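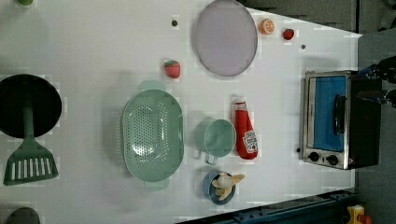 Mesa branca com parte da cozinha de brincar: frigideira, escorredor, prato, caneca e fruta.

Assunto: Re: [brinquedoteca] Cozinha de brincar — o que fica e o que sai

Olá a todos,

Respondo à mensagem do Maxence, que cito mais abaixo. Estive a ver as peças da caixa grande. Na última troca de mensagens houve confusão entre o escorredor e a travessa.

O escorredor é o oval verde-menta, com uma pega pequena em cada ponta e os furos em filas. O prato é o outro oval, lilás acinzentado, com o rebordo um pouco mais escuro. No inventário antigo estavam os dois como "travessa oval", e foi daí que veio o engano. Já corrigi.

Quanto à lista do Maxence:

Frigideira preta — fica. É funda e tem servido também de panela, pelo que não vejo necessidade de comprar outra.

Espátula verde — fica. O cabo é comprido para as caixas pequenas, por isso proponho que passe a viajar sempre com a frigideira, no saco de pano. Se for à parte, perde-se.

Caneca verde-menta — fica. O Maxence pergunta se faz conjunto com o escorredor. Pela cor diria que sim, mas não encontrei nada no inventário que o confirme. Registei as duas peças em separado.

Morangos — há um maior e um mais pequeno. Sugiro que fiquem os dois na caixa da fruta. Na ficha dizia "morangos iguais" e alguém devolveu um deles convencido de que era de outro jogo.

Meia laranja — continua sem a outra metade. Se alguém a tiver em casa, traga-a na próxima entrega. Até ao fim de novembro guardo esta; depois vai para a caixa das peças soltas, onde ainda serve para a banca de mercado.

Sobre as compras: pedi preços à Fivier e à Trikness. A Fivier só vende a fruta em sacos de 10 e não deixa escolher. A Trikness vende à unidade mas cobra o transporte à parte. Com o que temos, não comprava nada por agora, a não ser que apareça falta de pratos.

A lavagem continua como estava: água morna, detergente neutro e secar com pano antes de guardar. No escorredor convém passar uma escova pelos furos. A plasticina das sessões da manhã fica lá agarrada e depois só sai com um palito — demorei cerca de 3 minutos com o último.

As fichas novas estão na pasta do costume, com o número 1633 para o escorredor e 1837 para o prato. Quem tiver etiquetas impressas com a designação antiga pode deitá-las fora.

Cumprimentos,
Ryota Ueda

Maxence Leclerc escreveu:

> Boa tarde,
>
> Antes de fecharmos as caixas para a sala Fondirum, precisava que
> alguém confirmasse o estado da cozinha de brincar. Tenho dúvidas
> quanto a estas peças:
>
> - frigideira e espátula: ficam juntas ou em caixas diferentes?
> - caneca verde: faz conjunto com o escorredor?
> - travessas ovais: são duas ou é a mesma registada duas vezes?
> - morangos e laranja: há peças incompletas?
>
> Se for preciso comprar alguma coisa, digam-me antes de eu fechar o
> pedido. Prefiro não repetir a encomenda do ano passado, em que
> vieram talheres a mais e nenhum prato.
>
> Obrigado,
> Maxence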